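3. Materials and Methods

3.1 Room types and wall finishes

The study compared how three interior wall finishes affect speech clarity and background noise in small domestic rooms. The rooms of interest were furnished interiors with large, plain wall areas and hard horizontal surfaces.

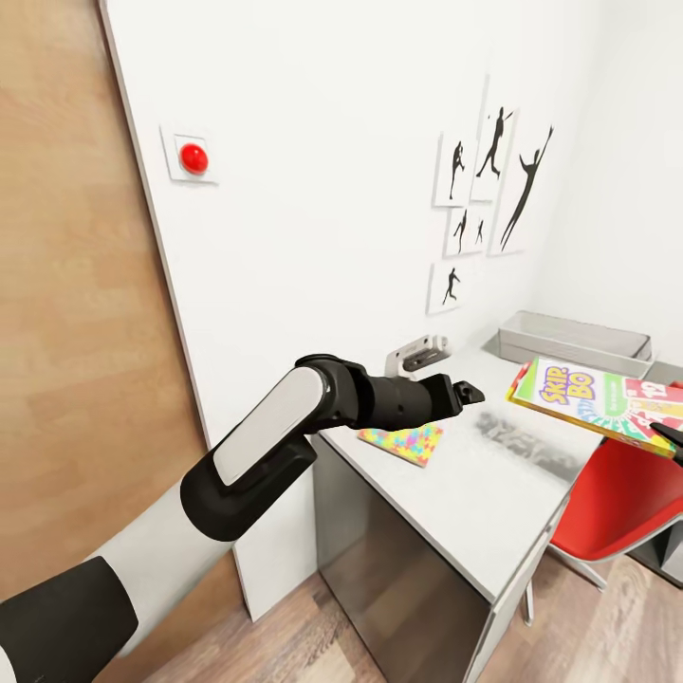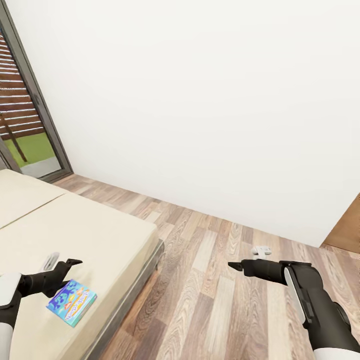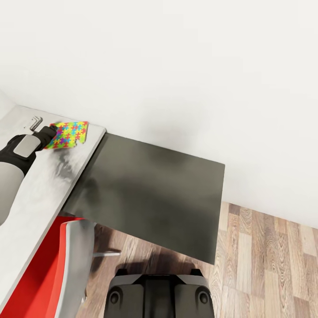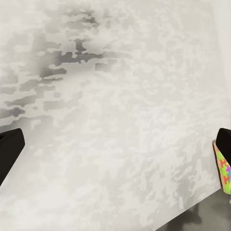
Figure 1. Computer-rendered views of one interior.

Rooms of this type are common in recent housing and are often reported by residents as harsh or echoing. Earlier work on the problem has dealt mainly with classrooms and open offices, where the ceiling is usually the first surface to be treated. In a small dwelling the ceiling is low, the furniture is sparse, and the walls make up the greater part of the exposed area. The present work therefore treats the walls alone and leaves floor and ceiling as found.

The finishes under test were (a) painted gypsum board, used as the reference; (b) a lime-and-hemp plaster applied over the same board; and (c) a felt lining under a woven cover. Finish (a) was taken as existing. Finish (b) was supplied ready mixed by Urkden and applied in two coats. Finish (c) was cut to fit each wall and fixed along its upper edge with a batten, so that it could be removed without damage to the paint underneath.

3.2 Test dwellings

Measurements were made in 96 rooms in two housing developments, Premville and Sepúlveda. The Premville dwellings are detached houses with timber framing. The Sepúlveda dwellings are apartments with concrete party walls. Rooms were accepted if they had a closed plan, at least one external opening, and a hard floor. Rooms with a sloping ceiling, an open stair, or fitted shelving on more than one wall were excluded. Kitchens were accepted where the counter occupied one side only.

Residents were asked to leave furniture in its usual position. Loose textiles such as throws and floor cushions were taken out before each session and returned afterward. Curtains were tied back and doors were closed. Where a door did not latch, it was held shut with a wedge, and the gap at the sill was left unsealed.

3.3 Reverberation measurements

Reverberation time was measured by the interrupted noise method in octave bands from 125 to 4,000 Hz. The source was an omnidirectional loudspeaker placed in a corner, raised clear of the floor. Three microphone positions were used in each room, with no position closer than 1 m to a wall. Five decays were recorded at each position and averaged within the band. The evaluation range was 20 dB, beginning 5 dB below the steady level.

Decays that showed a visible double slope were repeated once. If the second recording had the same shape, both were kept and the room was marked for separate treatment in the analysis. Double slopes were most frequent in the Sepúlveda apartments, in rooms joined to a tiled bathroom by a thin door. They were confined to the two lowest bands.

Air temperature and relative humidity were logged at the start and end of each session. No correction for air absorption was made below 2,000 Hz. At and above that frequency the standard correction was applied, although its effect in rooms of this volume was smaller than the spread between microphone positions.

3.4 Background noise

Background noise was recorded for 50 minutes in each room with the dwelling unoccupied and ventilation running at its normal setting. Refrigerators were left on. Events that could be traced to the street, such as a truck passing or a horn, were kept in the record, as they form part of the noise a resident hears. Records interrupted by rain on the windows were discarded and taken again on another day.

The first round of recordings was completed on Wednesday, September 4, 2019. The lime-and-hemp plaster was then applied and left to cure until October before the second round began. The felt lining was measured directly after the reference finish in each room, so that the two conditions shared the same weather and furniture layout as closely as possible.

3.5 Analysis

Absorption area was calculated from reverberation time and room volume for each finish. The difference between a treated and an untreated room was divided by the treated wall area to give an effective absorption coefficient. This value is not the same as a laboratory coefficient. It includes edge effects, screening by furniture, and the uneven sound field of a small room, and it should be compared only with other values obtained in the same way.

Differences between finishes were tested band by band with a paired design, each room serving as its own reference. Development was entered as a fixed factor and dwelling as a random factor. Rooms marked for double slopes were included in the main model and then removed in a second run. Where the two runs led to different conclusions, both are reported in Section 4.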